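4. Recovery of Suture Tension During Autonomous Interrupted Closure

4.1. Motivation and scope

The planner described in Section 3 assumes that the position of the suture is known at the moment each throw begins. In practice this assumption fails more often than any other. Thread is thin, it reflects light unevenly, and it may leave the camera view and return to it several times within a single stitch. Earlier versions of the Bretent controller treated the thread as a straight segment between the two instruments and ignored everything else. That approach was sufficient for short lengths of new suture on a clean pad. It was not sufficient once earlier stitches, cut tails and stained tissue were present in the same field.

This section reports the method by which the current controller estimates which parts of the visible thread are under load, and how that estimate is used to decide when a knot may be tightened. The work was carried out on the Weketti bench. The design of the estimator is due to Montoya, and the tightening policy was developed by Lockyer from the first set of bench trials.

4.2. Thread state estimation

The estimator receives images from the fixed endoscopic camera together with the joint positions of both instruments. A segmentation network, trained on 620 hand-labeled images, marks every pixel that is likely to belong to suture. The marked pixels are thinned to curves, and the curves are joined into a graph in which each crossing and each free end is a node. Curves that pass out of view are kept in the graph with an open node at the image border, so that the controller does not mistake a hidden continuation for a cut end.

Each curve is then assigned one of four labels: loaded, slack, tail or unresolved. A curve is labeled loaded when it departs from a straight line by less than a fixed margin and when at least one end lies at or near an instrument. A curve that connects two instruments but bends beyond this margin is labeled slack. Short curves that end freely near a completed knot are labeled tails and are removed from any further planning. All remaining curves are unresolved, and the controller may not pull on them.

Figure 3 presents a working view of the kind on which the estimator must operate. Loaded and slack lengths of thread are present together, and both lead toward the lower instrument. The needle lies well to the left of the needle driver, which is therefore not available as a reference for the direction of the thread at the swage.

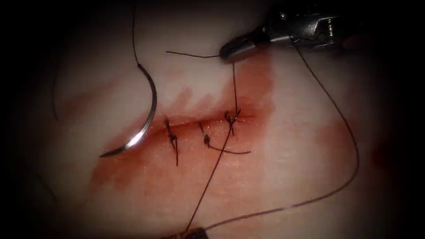
Figure 3. Camera view during interrupted closure, with three knots on the incision. The diagonal length of suture between the lower instrument and the needle driver is taut; the long loop to the right is not.

Dark regions at the margins of the field present a separate difficulty. The strand near the left border in Figure 3 is barely distinguishable from its surroundings, and a network trained only on evenly lit images does not recover strands of this type with any consistency. The training set was therefore extended by darkening the borders of existing images at random. No new labels were needed for this step. Blood staining was handled in a similar manner, by blending reddish-brown patches of varying strength beneath the labeled thread.

4.3. Tightening policy

Tightening is divided into short motions of the needle driver. After each motion the graph is rebuilt and the labels are compared with those of the previous step. The policy continues only while the loaded curve remains the same curve, meaning that its two end nodes have not changed and that no tail has been joined to it. If a tail becomes connected to the loaded curve, the motion is reversed by one step and the view is segmented again.

The rule concerning tails was added after the first bench trials. A loose tail lying across the wound can be crossed by the working thread, and in a single view the crossing cannot always be told apart from a branch. The earlier controller resolved such cases by choosing the straighter path. The present controller defers the choice until the next motion, when the working thread has shifted and the tail generally has not.

A limit on total travel is also applied. When the needle driver has moved 20 mm from its starting point without a change in the label of the slack curve, the policy stops and returns control to the operator at the console. The limit was selected by the bench team before the main trials and was not adjusted during them.

4.4. Evaluation procedure

Each trial consisted of one interrupted stitch, from the first throw to the cutting of the ends. Tissue pads were mounted flat and the incision was placed across the camera view. The operator could halt the system at any time but was instructed not to correct the path of either instrument while the policy was active. The pad was replaced after every 5 stitches. Lighting was kept in its clinical setting, with a bright center and strong falloff toward the edges.

Two reviewers examined the recorded graphs without access to the force readings. A label was counted as correct when both reviewers agreed with it. Curves on which they disagreed were set aside and are discussed separately in Section 5, as they were concentrated at crossings close to finished knots.

4.5. Observations

The principal benefit of the graph was found in the treatment of slack thread. Under the straight-segment model, a loop lying to one side of the wound had no representation, and the controller would begin to tighten before the loop had been taken up. With the graph in use, the loop is carried as a curve of its own and its shortening can be followed from one motion to the next.

Errors remained in two situations. The first was the passage of thread directly beneath an instrument wrist, where bright reflections from the metal broke the curve into several pieces. The second was the bushy arrangement of cut ends that can form at a knot, in which individual ends were at times merged into a single node. Merged nodes did not affect the loaded label unless the working thread passed through the same group of ends. In that event the curve was marked unresolved and the policy halted as intended.

The estimator does not measure force. The loaded label is a statement about shape, and a thread may appear straight while carrying very little tension. The use of instrument-side force sensing to confirm the label is considered in Section 6.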